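Search this site... Go

Keeping a Small Fruit Plate Going on the Counter

November — by the Gamlow Kitchen Page

I keep a green plate out on the patterned cloth most of the year, and whatever small fruit I have goes onto it, mandarins and little tomatoes together.

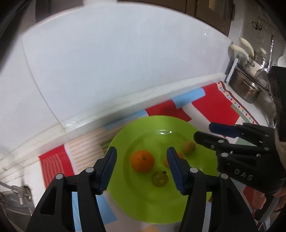 A reader in Villalba wrote in to ask whether tomatoes should really sit with the citrus, as hers always went into the refrigerator the minute she got home and she found them mealy by Thursday. Well, that's the cold doing that, I'm afraid! Tomatoes that still have some green on them like to stay out at room temperature, stem side up if they'll stand for it, and once they're fully ripe you can chill them for a day or two if you must (let them warm up again before you eat them, they taste so much better).

Mandarins are more easygoing. They'll keep on the counter for several days, and the rest of the bag can wait in the crisper drawer. Do turn each one over when you walk by, and press it gently near the stem end. A soft spot means eat it today, and a fuzzy one means out it goes — then wash the plate with hot soapy water and dry it well before anything goes back on.

I like a plate with a bit of a rim, so nothing rolls off onto the floor, and I keep everything in one layer. Don't wash the fruit until you're ready to eat it, and keep the plate out of direct sun and well away from the stove.

If you end up with too many mandarins, peel them, pull them into segments and freeze them flat on a tray for 2 hours before bagging. They're lovely straight from the freezer.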